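Winter tires on the wagon, second season

I swapped the set back on 23rd September, earlier than last year, and wrote down the tread depths while the wheels were off.
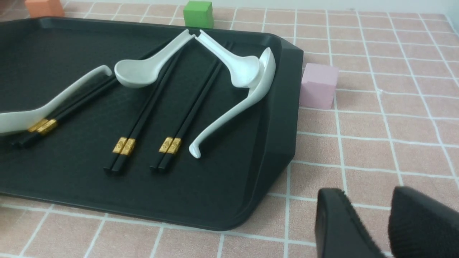
Mitsuko Mizuno wrote in after the last post to say that I was rotating too late, and that on a front-drive car the front pair should move back well before the shoulders start to feather. She does hers at half my interval.

I think she has a point. The fronts lost more than the rears over 2170 miles, and the outer blocks on the left front have a sawtooth edge you can feel with a thumb. Some of that is the toe setting, which the shop in Pramness corrected in the spring. Some of it is the road to Kellau, which is all short bends.

Pressures were set cold in the garage. The door sticker gives one figure for both axles, and I run the fronts slightly over it – the steering is vague otherwise. Last winter I averaged 41 miles per gallon on the summer set and roughly 13 percent less on these. Part of the gap is short trips and idling, so I don't put it all on the rubber.

Lug nuts were torqued in a star pattern and checked again after 54 miles. Two had moved a little. The left front goes to the rear in October, and I will measure again then.

Recent posts
Cabin filter on the Itarik wagon
Jaber roof bars: wind noise at highway speed
Reading a brake pad wear pattern
Why I stopped using the touchless wash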